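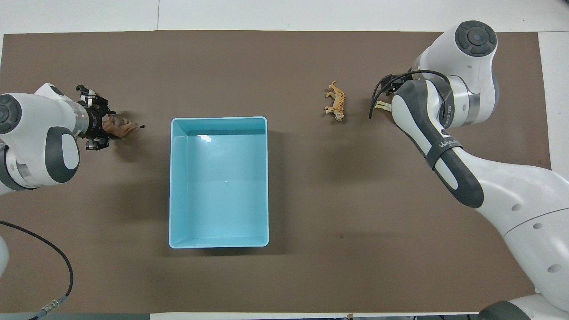
Stuvbridge Toy and Game Library: your questions

Who can join?
Anyone who lives in Stuvbridge or the villages on the Trelon bus route. Bring something with your address on it to the desk. Childminders and playgroups can join under the group's name.

What does it cost?
Membership is free. We ask for a deposit of £5 on ride-on toys and on the large train set. You get it back when the item comes home.

How many things can I borrow?
Four at a time, or eight for groups. A bin of bricks counts as one item, whatever its size.

How long can I keep them?
Three weeks. You can renew twice by phone or at the desk, unless someone else has asked for the item. Anything borrowed in November is due back in the new year.

What do you have?
We hold around 400 items, mostly for children under eight. There are 80 board games for older children and adults, kept on the shelves by the window. The full list is in the ring binder at the desk. We are still typing it up for the website.

Do I have to clean toys before I return them?
Please wipe plastic toys with warm soapy water and let them dry. Don't wash puppets or dressing-up clothes; we do those ourselves. Wooden puzzles should only be wiped with a damp cloth.

A piece is missing. What now?
Tell us when you return the item. There is no charge for one or two pieces. Ermira Spahić looks after spares and can often find a match. If a game can't be played without the missing part, we may ask you to pay towards a new copy.

Can I donate toys?
Yes, if they are complete and have a CE or UKCA mark. We can't take soft toys, car seats or anything with a mains plug. Please ask before you bring more than one bag, as the store room is small.

Can I reserve something for a party?
Yes, up to a month ahead. Parachutes and skittles go quickly in the summer holidays.

Where do I park?
Behind the hall, entrance on the church side. Prams can be left in the porch.

Who do I contact?
Ask for Ermira or Todor Nikolovski at the desk, or leave a message on the hall answerphone.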